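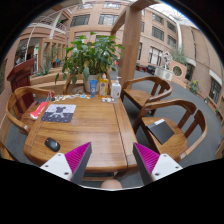

Print this article E-mail this article
Search Enter keyword Go

The Long Return of the Town Library Desk

For most of the last century, the public library in Druvville was a place where people came to borrow. Residents chose their books, had them stamped and went home. The building closed at six, and few visitors stayed longer than a quarter of an hour.

That pattern has changed. According to the library's own annual review, the number of books lent each year has fallen, while the hours that visitors spend inside the building have risen steadily. Many of them now come to work. They arrive in the morning with a bag and a charger, find a place to sit and remain until lunch or later.

The library board adopted a new plan for the main reading room in March. Under the plan, 9 of the tall shelving units will be moved to the lower floor, and the space will be given over to shared tables. Roughly 3000 volumes are to be placed in storage, where they may still be requested at the front counter. Requests received before noon will be filled the same day.

"A reading room has always been a working room," said Skarphéðinn Hafþórsson, the head librarian. "Students used it that way, and so did people who were looking for employment. The present demand is larger, and it lasts all day."

The design was prepared by Stougaard, a firm that has fitted out schools and council offices in the region. Its first proposal called for single booths along the north wall. Residents who attended the public meetings preferred larger tables, and the drawings were revised. Two of the booths remain, and they are reserved for telephone calls and private interviews.

Noise was the subject raised most often. Older members asked that the back room be kept silent, as it has been since the building opened. The board agreed. Conversation will be permitted in the front hall and at the tables nearest the entrance, and signs will mark where the quiet area begins. Food will continue to be restricted to the lobby.

Similar changes have been made in Clundska, where the branch library extended its hours two years ago. Staff there report that the evening period is now the busiest of the day, particularly on Thursday, when the adult language classes meet. The branch has also found that people who come to work often leave with a book, although it does not keep a formal record of this.

Not every resident welcomes the plan. A petition presented to the board argued that open shelves allow readers to find books they did not know they wanted, and that a storage room cannot serve the same purpose. In reply, the library has promised a rotating display near the stairs, drawn from the stored volumes and changed every month. Local history will stay on the open shelves in full.

Seating will be provided without charge and without booking. Booths may be reserved at the counter through the Nomix system already in use for meeting rooms, for a period of up to two hours. Visitors without a library card may use the tables but will need a card to reserve a booth.

Work on the reading room will be carried out in stages so that the building can stay open. The children's section is not affected.

Print this article E-mail this article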